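Tonosero Tabletop: Simulated Wrist-View Episodes
README and rules for recording, labeling and release

This README covers the simulated part of the Tonosero tabletop set. The real-arm recordings have their own README and follow different safety rules, so please don't carry anything over from one to the other without checking.

Read the recording rules before you add episodes. Read the labeling rules before you write or correct an instruction. If you only want to train on the data, the layout and known problems sections are probably enough.

What is in the set

Each episode is one attempt at one short task by a simulated arm with a two-finger gripper, working over a table surface. The tasks are picking up a single object, moving it to a named spot, pushing it, and turning it in place. Episodes that end in failure are kept and marked as failures.

The current release has 64 task instructions with 200 episodes each. Scenes are built with the Mapplebeck scene builder and replayed through Arumix, our player and checker. Narnum is the name of the storage format and also of the small Python reader that comes with it. People mix these up in bug reports, so please say which one you mean.

Layout

episodes/ holds one folder per episode
scenes/ holds the scene files the episodes were started from
instructions/ holds the task text, one line per task
splits/ holds the train, validation and test lists
checks/ holds the output of the last full Arumix run

Inside an episode folder there is a wrist video, a joint log, a gripper log and a short text file with the task, the result and the seed. Joint and gripper logs share one clock. The video has its own index file, which maps every picture to a step in the logs. Use the index. Dividing the length of the log by the number of pictures will give you an answer that drifts near the end of long episodes.

Recording rules

1. Start every episode from a saved scene file. Scenes edited by hand in the viewer can't be replayed, and Arumix will reject them.

2. Write the seed to the episode file before the first step. A seed added later is treated as missing.

3. Open the gripper fully before the first approach. If a task calls for a narrower opening, the scene file has to say so.

4. The target object must be inside the reach of the arm. It doesn't have to be fully inside the wrist view at the first step.

5. Leave the table pattern and the lighting as the scene file sets them. Dim scenes are part of the set and should not be brightened, either during recording or afterward.

6. Stop the episode when the task is done or at 40 seconds of simulated time, whichever comes first. Don't trim the end.

7. Keep collisions. An episode in which a finger hits the table or presses through an object gets the flag contact_bad and stays in the release. It is left out of the default training list.

8. No more than 4 episodes in a row from the same scene file. After that, load another scene. Long runs from one scene have caused trouble with the splits in the past.

9. If the simulator crashes, delete the whole episode folder. Partial folders with a valid header are the hardest thing to find later.

Labeling rules

Write the instruction the way a person standing at the table would say it. "Pick up the book" is fine. Joint names, object IDs and scene numbers don't belong in the text.

Use the plainest name that picks out the object. Add a color only when the name by itself would fit two objects in the scene.

Labels for what is visible are written from the wrist picture alone, before the labeler opens the scene file. The scene file knows everything about an object, including parts that the camera never sees, and labels written from it tend to claim too much.

Left and right always mean left and right in the wrist picture. They never mean the side of the table or the side of the arm base. The finger on the left of the picture is finger_left in the logs as well.

Mark an object as "touched" only when the contact log says so. Two shapes that overlap in the picture may be far apart in depth, and a finger passing over an object hides part of it without any contact at all.

Text on objects

Many objects in the Mapplebeck library carry printed text: book covers, boxes, cans. Copy text only as far as it can be read in the picture being labeled. Keep capital letters as printed. Don't finish a word from memory, from the scene file or from another episode, even if you are sure what it says. Put a hyphen where a word is cut short or covered, and leave out lines you can't read.

The same goes for names of people on covers. If only the first letters show, only the first letters are copied. 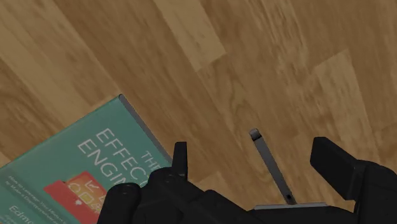

Page last changed: May, Thursday, 4:40 p.m.

On the teal book, the large words are entered as EFFECT- and ENGIN-, each with a hyphen at the point where the gripper covers the rest. The small word THE is complete and is entered without one. The name near the bottom corner becomes Edmo-. The faint subtitle lines are copied as far as "How to Leverage Your-" and "to Make Disproportionate-". The visible label for the object is "teal book", and the two fingers are entered as spread apart. The left finger assembly overlaps the book in the picture, so "partly hidden" is set to yes. The slim gray bar between the fingers gets the general label "bar". Plank joints and grain lines belong to the table surface and are never labeled as objects.

Checks before release

Run the full Arumix check on every new batch. It replays each episode from its seed and compares the final joint positions with the log. A batch with any mismatch goes back to the person who recorded it, and nothing from it is merged until the whole batch passes.

A second labeler then reads the instructions and the visible text for every new scene. Where the two labelers disagree on a letter or a word, the shorter reading is kept.

Splits are made by scene and never by episode. If you add a scene that differs from an old one only in table pattern, it goes into the same split as the old one.

Known problems

Wrist pictures in the oldest scenes are darker than the rest. We haven't rerendered them.

Some tasks named "push" were recorded with the gripper closed and some with it open. Both are allowed by the current rules, but the closed ones are more common in the test list.

The Narnum reader is slow on the first read of a folder because it rebuilds the index. Later reads are fast.

Contact flags can arrive one step late when an object is very thin. If your work depends on exact contact times, use the raw contact log.

Reporting a problem

Open an issue with the episode folder name, the step number and the reader version. For label errors, quote the current label and give the one you think is right. Please don't send fixed files directly. Corrections are made in the source tables and picked up in the next build, and a file changed by hand will be overwritten.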